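Section 4. Recording Demonstrations with the Hand Gripper 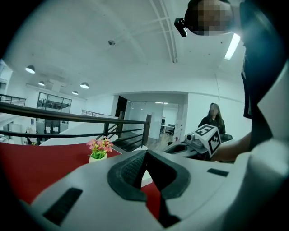
4.1 Before you start

This section covers recording a task with the Rakness hand gripper and loading the recordings onto an arm. It assumes the station has been installed as described in Section 2 and that the Fawzy software is running on the recording computer. If you plan to teach the arm by remote control instead, go to Section 5. The two methods can be mixed in one task, but they have to be recorded in separate sessions.

You will need:

The hand gripper, charged
The marker cube and its mount
The recording computer, with at least 15 GB of free disk space
The objects for the task
A second person, if you are recording two-handed or passing an object from one person to another

Work on a surface that does not rock. Plain colors give the best tracking. Glass, polished steel and patterned tablecloths all cause trouble, and a cheap matte cloth will fix most of it.

CAUTION: The gripper fingers close with enough force to pinch skin. Keep the fingers of your free hand out of the notch when the trigger is pulled.

4.2 Mounting and checking the marker cube

1. Wipe each face of the cube with a dry cloth. Do not use alcohol or glass cleaner -- both lift the print.

2. Seat the cube on its mount and turn the collar until it clicks. A cube that can be moved with one finger is not seated.

3. Open the Tracking page in Fawzy and hold the gripper so that its camera points at the cube.

4. Turn the gripper slowly to the left, then to the right. The tracking light on the page should stay green. A short flicker to yellow at the end of the turn is normal.

5. If the light goes red, move closer and try again. If it stays red at arm's length, see 4.7.

NOTE: Hold the cube by its edges when you adjust it. A hand across a printed face hides the pattern, and tracking drops until the hand is moved away.

4.3 Calibrating the gripper

Calibrate at the start of every session and after any knock or drop.

1. Place the gripper on the table with the fingers open.

2. Select Calibrate, then Fingers. Wait for the tone.

3. Pull the trigger all the way and hold it until you hear the second tone.

4. Let go slowly. If you release it with a snap, the page will ask you to repeat the step.

5. Select Calibrate, then Position. Touch the tip of the gripper to the start point marked on your table and press the side button.

6. Write down the calibration number shown on the page. You will be asked for it in 4.6.

The finger pads wear with use. Prinari recommends a new pair after 2,882 grip cycles, and the Status page keeps the count. The count does not reset by itself. After changing the pads, select Reset Pads and calibrate again.

4.4 Recording a demonstration

1. Put the objects in their starting places.

2. Create a new task and give it a short name. Letters and numbers only; the arm controller will not accept spaces.

3. Hold the gripper at the start point and press the side button once. The tone means recording has begun.

4. Carry out the task at about half your normal speed. Keep the wrist loose, and do not stop in mid-air to think. The arm will learn the pause along with everything else.

5. Return to the start point and press the side button again.

6. Choose Keep or Discard. Discard any run in which you dropped the object, bumped the table or lost tracking for more than a moment.

7. Move the objects a little and repeat from step 3.

Record at least 15 good runs for a simple pick-and-place task. Tasks with a lid, a hinge or anything soft need more. Change the starting places between runs, or the arm will only work from the one place it has seen.

NOTE: Bystanders may stay in the room. Ask them to keep their hands away from the objects and the cube while the recording tone is active.

4.5 Recording with two people

1. Agree on who starts and who stops the recording. Only one side button should be used.

2. Stand so that neither person's arm comes between the gripper and the cube.

3. The person receiving the object closes their grip first. The person giving it waits until the object is held, then opens.

4. Mark the run as Shared before saving.

4.6 Sending the recordings to the arm

1. Connect the computer to the arm controller with the Ulen cable.

2. Enter the calibration number from 4.3.

3. Select the task and press Send. Wait for the Complete message before unplugging the cable.

4. Clear the table of everything except the task objects.

5. Run the task at the lowest speed setting with one hand on the stop button.

WARNING: Keep people out of the arm's reach during the first run. The motion may differ from the demonstration, most often near the start point.

4.7 If something goes wrong

Tracking light stays red: Clean the cube and the camera lens. Check for strong glare on the cube faces and close a blind if you can.

No tone when the side button is pressed: The battery is low or the gripper has gone to sleep. Hold the button for 5 seconds to wake it.

Error 891: The calibration number does not match the recording. Enter it again. If the error comes back, the task was recorded across two calibrations and has to be split into separate tasks on the Files page.

Arm stops short of the object: Repeat the Position step in 4.3 and record a few fresh runs. Old runs can stay in the task, but mark them as Low Weight.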